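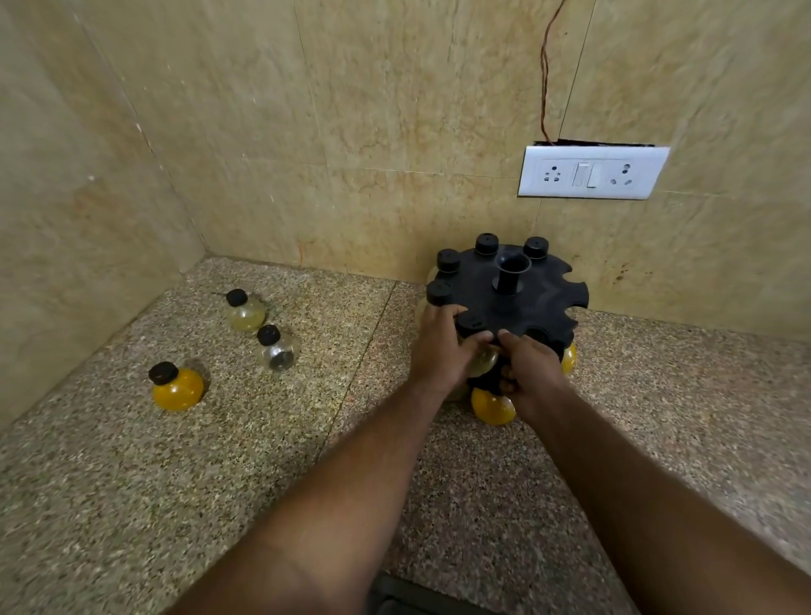 Both hands on the top disc, three jars standing off to the left.

Recording a spice rack task for the Neswood robotics club

Every May a team decides its arm will learn to tidy a kitchen from head camera clips. I have my doubts, and 3000 clips of sloppy handling won't settle them. If you're going to try it anyway, record the hand work properly first.

1. Pick one rack and one counter and stick with them. The Toft team switched kitchens halfway through and couldn't compare anything.

2. Write down which slots start empty before each take. "Some were open" is no use on Tuesday when you're labeling.

3. Use both hands the way you normally would. Slow, robot-style movements look tidy and teach the arm very little about people.

4. Keep each take under 40 seconds. Bjarke Juhl says longer is fine. I've labeled his long ones and I disagree.

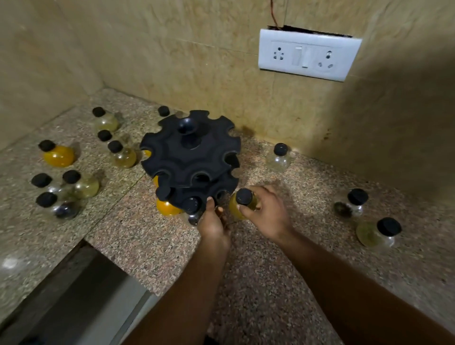
One jar held at the lower tier, another just right of the rack, more loose on the counter.

5. Leave the loose jars where they end up. Lining them up by color makes the task easier than it is.

6. Label grasp and release separately. A still can't tell you if a jar is going in or coming out, so check the clip.

Murville got 210 usable takes last year and their arm still managed only 2 jars at the demo. Plan your season with that in mind.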